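Hanging a Fabric Backdrop – Section 2: Mounting and Leveling

By Dalva Moura | June
2 min read | 8 comments

Read Section 1 before starting. The steps below apply to the Pavico clip rail fitted to a flat, painted wall.

1. Mark the rail height on the wall at both ends. Check the marks with a level.
2. Fix the rail brackets. Do not exceed the spacing printed on the bracket bag.
3. Close the clips on the top hem of the center panel, working from the middle outward.
4. Hang the side panels last. Overlap each corner by 2 inches.

NOTE: Fabric that has been stored folded keeps its fold lines. Steam on the low setting from the back of the cloth, or leave the panel hanging for 12 hours before use.

CAUTION: Keep all fabric clear of light fixtures. Turn the fixture off and let it cool before working near the ceiling.

Cut-out letters show well on black cloth in yellow, orange and pale blue. Pin each letter through the cloth only – pins driven into the wall will pull the panel out of line.

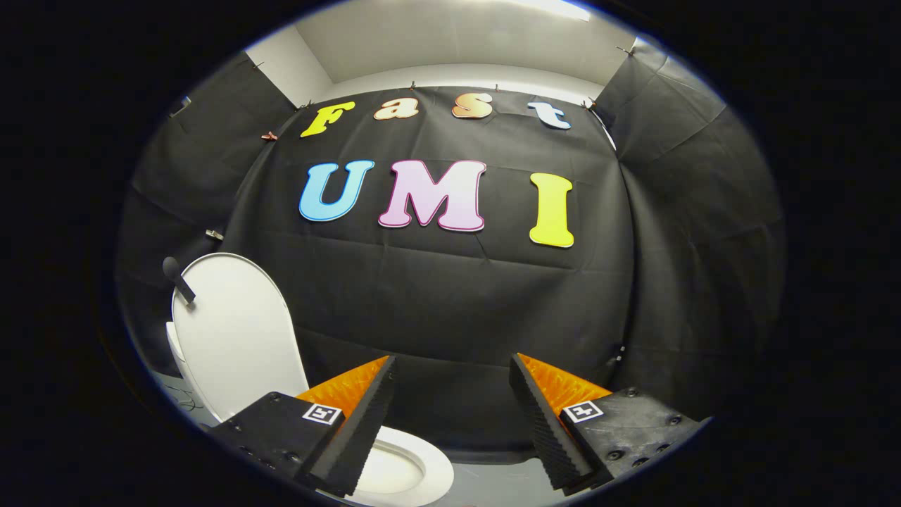

Taking Down and Storage

5. Remove letters and pins before opening any clip.
6. Release the side panels first, then the center panel.
7. Roll the fabric on a tube. Do not fold.

Replacement clips are ordered under part number 3427.

Shares: 12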